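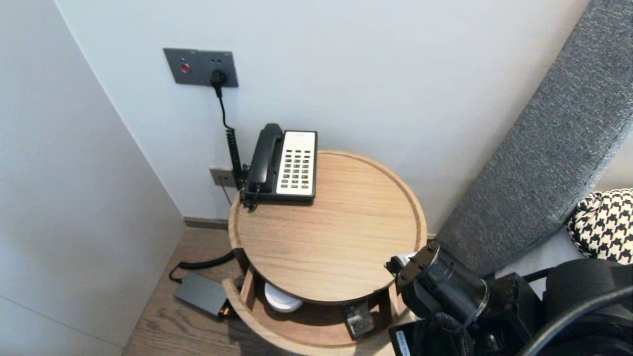
Hi Hafiz,

You asked for a spring update on the listening line, so let me catch you up before the April meeting. The short version is that people are calling! We've had 117 calls since the grant came through, and most of them run long, because folks who phone an evening line generally want to talk.

Money first, I know. Of the 3,000 you sent us, 2,000 went to training and the phone bill. The other 1,000 is still sitting in the account, and I'd like to keep it for the fall group unless you tell me otherwise.

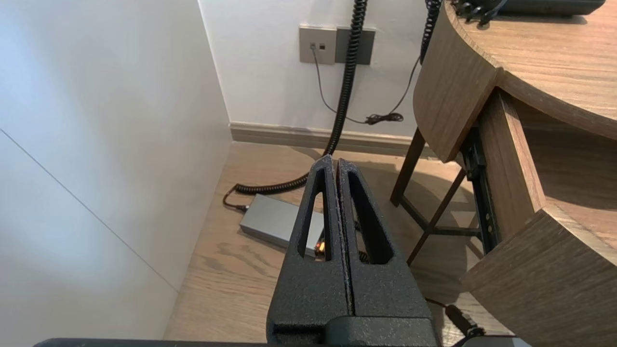 White wall and light wood-grain floor.

Training took longer than I'd promised. Grigore Sandu ran the evenings for us, and he's very big on letting a silence sit (he'll happily wait out a full minute, which felt like a year the first time I tried it). Two people dropped out in the middle, one for a new job and one who just found it too sad. Fair enough.
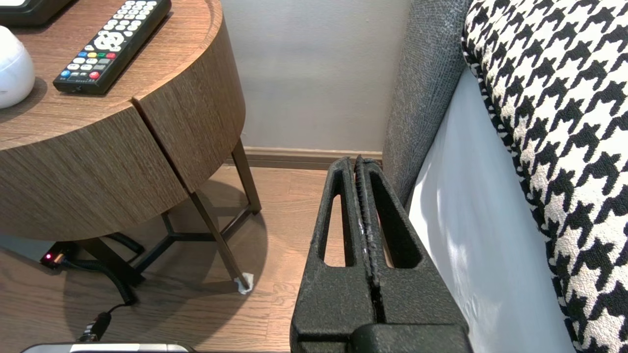
The Figueroa neighborhood has been slow. We put cards in the pharmacy and the library, and I think I had four calls from there all winter. Doltenura was the opposite – one mention in the church newsletter and the line was busy until nine at night. So I'm asking every newsletter I can find to run our number, and I've stopped ordering cards.
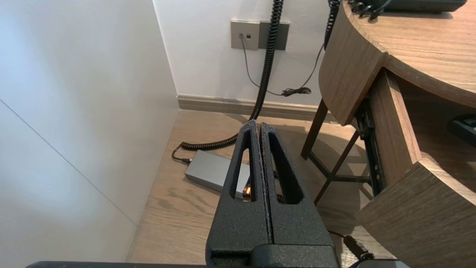

I still owe you the caller survey. It's hard to ask somebody to rate a call they've just cried through, so Grigore and I are trying one question at the end: would you call again? I'll send what we have once the next batch of shifts is done.

Could you let me know about that fall money by the end of the month? I need to book Grigore before he fills up.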